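Spelling Is the Easy Part

By Parvathi Kaimal
Jun 14, 2023

Every January somebody promises me a machine that will clear my kitchen. I have been writing about appliances long enough to have a drawer full of these promises, and the latest, a brochure for a home helper called the Esteban, went into it last winter. Price: $2488, arms included, laundry "coming soon."

I don't doubt that the arms move. I doubt the distance between what they're shown doing and what my house in Murnville asks of me before breakfast. Demonstrations love a job with square corners. Letter tiles are a favorite, and I can see why — they're flat-sided and brightly colored, and the slot says where each one belongs.

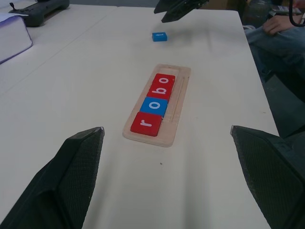
Four tiles in the tray and a loose one still on the table.

Four letters of a word is real work, and I won't sneer at it. Picking up a small block and setting it down beside its neighbor took researchers years of effort. But look at what the job leaves out. A tile doesn't sag when you lift it. It has no lid, no handle and no soup in it. My sock drawer has all kinds of trouble a tile will never give anyone.

Then there is the matter of supervision. When Zorix put out its last promotional film, I wanted to know who was standing outside the shot and how often they stepped in. The film ran 420 seconds and didn't say. I'd want the same facts about any table with robot arms over it. Did the machine choose the next letter, or did a person? How many tries went in the trash?

People who sell these things tell me I'm judging a toddler for not driving. Fine, but toddlers aren't offered to me on an installment plan. A neighbor of mine put down a deposit on a folding machine from Cladness and still folds by hand.

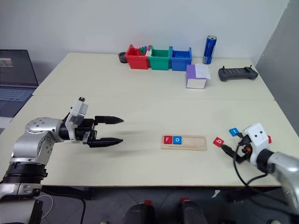

What would change my mind

Give it a dish rack. Mixed plates, one greasy pan, a glass with a chip in the rim, and let me load it badly. Leave the room. If the cupboard is full and the glass is whole when I come back, I'll write the check that evening and apologize in this column.

Until then I would like the sellers to stop saying "household" when they mean "table."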